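Murell hand at the glassware bench: gallery and notes

We spent part of October trying to repeat a result from the Jinum paper, which says a multi-fingered hand can learn to set up simple glassware from a small number of demonstrations. I went in doubtful and I'm still mostly there.
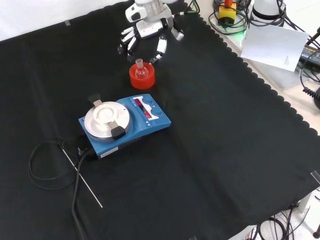 The claim that bothered me was the one about transfer. The paper reports that a policy trained on one flask carries over to others "with little loss", and then tests it on two more flasks of nearly the same size. I'd call that the same flask three times. Our version of the task was kept as close to theirs as we could manage: pick the flask up from its stand, bring it over to the hotplate, let go without knocking anything.

We gave it 38 demonstrations, the same as they did, all by one operator. That last bit matters more than the paper lets on. When a second person recorded a set of 12, the policy trained on both sets did worse than the one trained on the first set alone.

What we'd want to see before believing the headline number:

Failures counted the same way throughout. A flask let go early and caught by its stand went down as a success in the Jinum tables. We put it down as a miss.

A proper baseline. The Ramasamy script, a plain fixed path with no learning in it, wasn't compared at all. On our bench it did over half of what the learned policy did, with an afternoon's work behind it.

Moved equipment. Shift the stand by 3 cm and the learned grasp still mostly works, which I'll grant them. Turn the stirrer and it gets lost.

The thumb is the good part. Closing it late, after the fingers have settled, does seem to help with narrow necks, and we've kept that for the Enlow trials. The rest goes back on the shelf until someone posts the raw runs. We have asked for them twice.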